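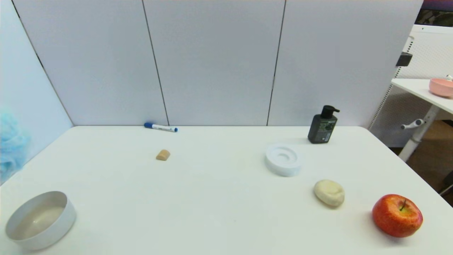
白桌面上的几件小东西:记号笔、压泵瓶、白色圆碟,隔开距离各占一处。

浴室里的东西,离开浴室就显得理亏

搬家的人都知道,最难装箱的从来都是浴室。书有书箱,碗有报纸,衣服可以连衣架一起卷走,唯独浴室那一堆,到了最后一天还在用,用完又不知道该跟谁放在一起。去年十一月我从布罗夫洛(Brovlow)搬到彭里(Penry),最后一只纸箱里装着半瓶沐浴露、一块用薄了的香皂、一把梳子和一只灯泡。箱子侧面我写的是“杂”。到今天它还叫“杂”,放在新浴室门后,我每天从里面拿牙线。

于是编辑问我愿不愿意写写“洗手台上该放什么”,我答应得很快。一个拿纸箱当浴室柜的人,谈这个题目自有一种权威。

我的办法很土:把洗澡洗手要用的东西统统请出来,放到一张白桌子上,隔开距离,挨个看。东西挤在架子上的时候互相打掩护,一瓶挡着一瓶,谁也不必解释自己。一旦摊开,每件东西周围都是空白,它就得站在那里让你想:你是干什么的,你一天被碰几次,你凭什么占着水龙头旁边那块最好的地。

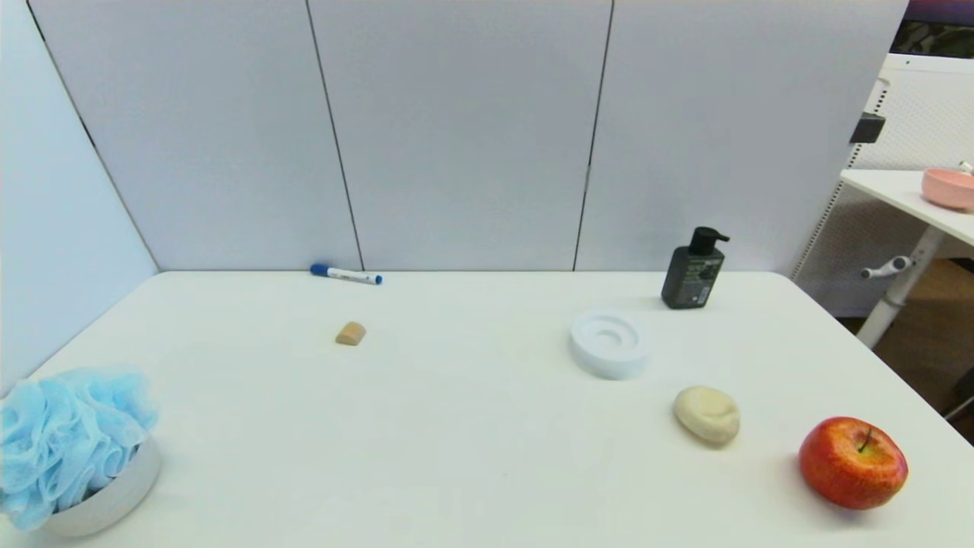

伊菲吉妮娅·米佐塔基斯-弗拉胡

先说香皂。我对香皂有偏心,这一点最好趁早交代。它没有泵头,没有说明书,也不会在只剩最后五分之一的时候突然罢工,逼你把瓶子倒过来拍。它只是越来越小,小到有一天你在下水口附近再也找不到它,彼此都没有什么话说。奶油色的椭圆形香皂尤其讨人喜欢,拿在手里像一块脾气很好的鹅卵石。

它的毛病全在碟子上。香皂离了皂碟就四处惹祸,有了皂碟又常常泡在自己的汤里。我家用过一只格拉诺夫(Granov)牌的皂碟,造型据说得自某种贝壳,底下一个孔也没有,三天之后里面那一层东西可以拿来裱墙纸。后来我学乖了,买皂碟只看两件事:香皂能不能架起来,碟子能不能用一只手冲干净。样子圆的方的都行,白的最好,白的脏了瞒不住人。

再说压泵瓶。压泵瓶是浴室里的公务员,黑衣服,站得直,正面贴满小字,问什么都有出处。它的好处我承认:手上全是泥的时候,用手腕一压就行,客人来了也不必和你共用一块香皂,省去一番心理斗争。可是请注意它的底面积。台面只有那么一点宽,一个方瓶子往那儿一站,后面的墙角就成了你永远擦不到的地方。所以我主张每个水池只留一瓶,泵嘴朝着水池。两瓶以上,它们会自己开会。

沐浴球的问题又不一样。它基本上是空气,却要占一只瓜的位置。它怕潮又天天被弄湿,需要通风又总被塞进角落。包装上写着勤换,多勤算勤,各家有各家的良心。我的规矩是用完甩干,挂起来,绳子断了就不再留。绳子断了的沐浴球只好找个地方坐着,坐到哪里,哪里就湿一圈。 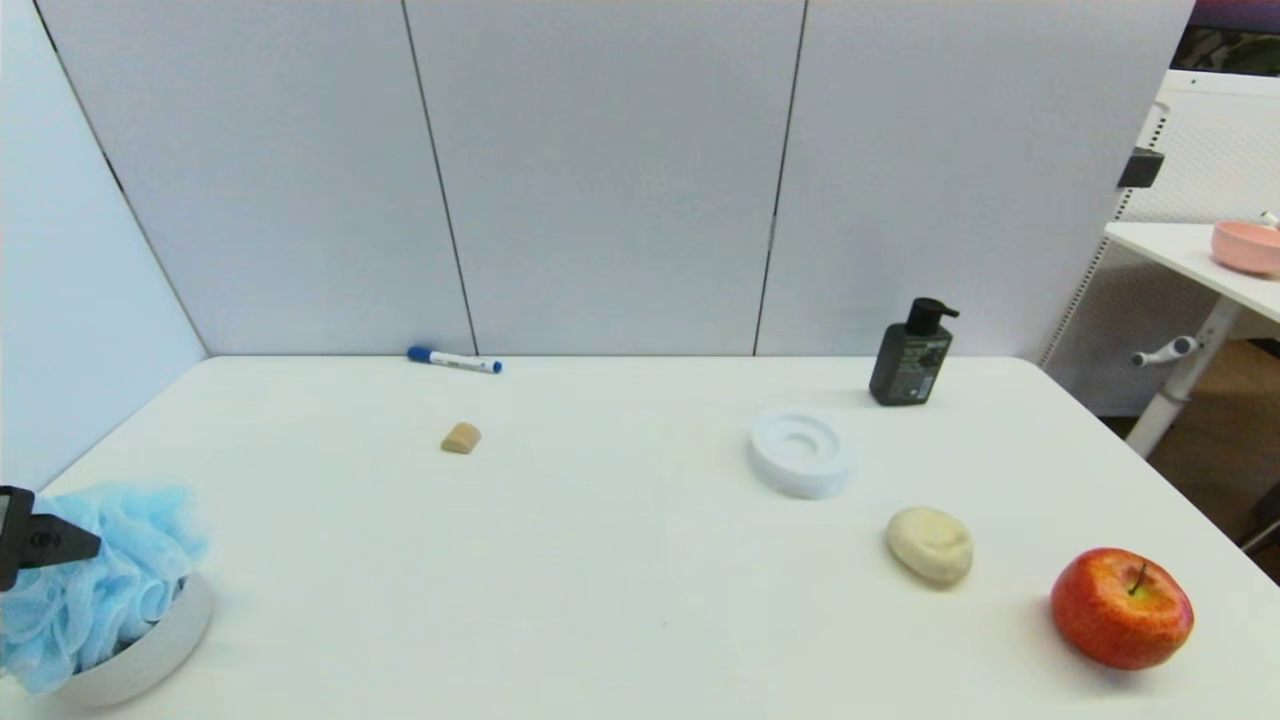
有人会劝你给它也配一只碟子。我试过,看上去确实体面,像端上来的一道甜品,可底下那一面一整夜都干不了。碟子适合给沐浴球白天充门面,晚上还是得挂起来。

摊开东西还有一个好处,就是能认出混进来的。每间浴室里都住着几个偷渡客。我家的是一支记号笔,蓝帽子,当初大概是为了在瓶底写开封日期带进去的,写了两瓶就没再写,笔却留下来了,在镜柜里和牙刷并排站了一年多。还有一次我在浴缸边上找到一只苹果。我对天发誓不是我放的,可那屋里只住我一个人。

偷渡客不必急着赶。先想想它是怎么来的。记号笔的到来说明我曾经有过志向,志向没有了,笔可以回书桌。苹果说明我泡澡时会饿,这倒是一个真需求,解决办法是泡澡前先吃饭。最麻烦的是那种说不出来历的小块东西,浅褐色,圆角,像海绵又像软木,你拿起来捏一捏,觉得总有一天用得着,又放回去。我劝你给它一个期限。期限过了还没想起它的名字,就让它走。

剩下的就是分地盘。我把洗手台分成“湿手区”和“干手区”,湿着手要拿的放水龙头一侧,干着手才碰的放另一侧,或者干脆请进柜子。听起来像一份停火协议,执行起来也确实像。湿手区我只留香皂和压泵瓶,中间空出大约35厘米,什么也不放。头一个星期,这块空地简直是在引诱犯罪,钥匙、发票、咖啡杯轮番来占。熬过去以后,你会发现早上擦台面只要抹一把,心情随之好得有些可疑。

关于收纳用品,我的意见恐怕要得罪人。特拉纳夫登(Trarnavden)那条街上有家铺子,专卖浴室用的小盒子,盒子里能套盒子,最小的那种只装得下棉签。我在里面花过一笔不好意思说的钱,回家后发现自己需要再买一个大盒子来装这些盒子。盒子不会减少东西,它只是让东西有了户口。先把该走的送走,再看剩下的缺不缺住处,多半不缺。

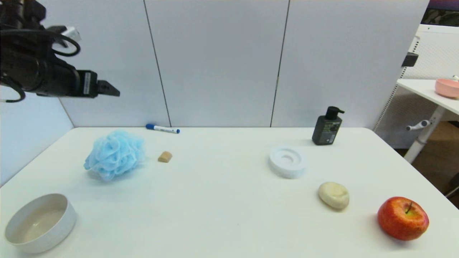
梅里翁·伊凡斯读完初稿后来信说,他不同意香皂那一段,而且不同意得很彻底。照他的说法,家里只要有两个以上的孩子,香皂就成了一件投掷武器,压泵瓶再占地方也比满地找香皂强;至于中间那块空地,他家试过一个下午,等他回来,上面已经停了一支玩具车队。他还问,沐浴球挂起来,究竟挂在哪里,他家所有的钩子上都已经挂着别的沐浴球了。

这封信我看了两遍,觉得句句有理,决定一句也不改。有孩子的人家,请把香皂两个字都换成压泵瓶,空地的面积自行谈判。钩子的事我倒认真想过:按人头算,一人一只,谁的球没有钩子,谁就得先扔掉一只旧的。这条规矩我在自己家执行得极为严格,毕竟只有一个人。

至于门后那只纸箱,写这篇文章的时候我终于把它打开倒了出来。香皂去了碟子里,梳子归了抽屉,灯泡一试还亮。箱子空了以后很结实,大小也合适,我把它放回了门后。现在里面是牙线。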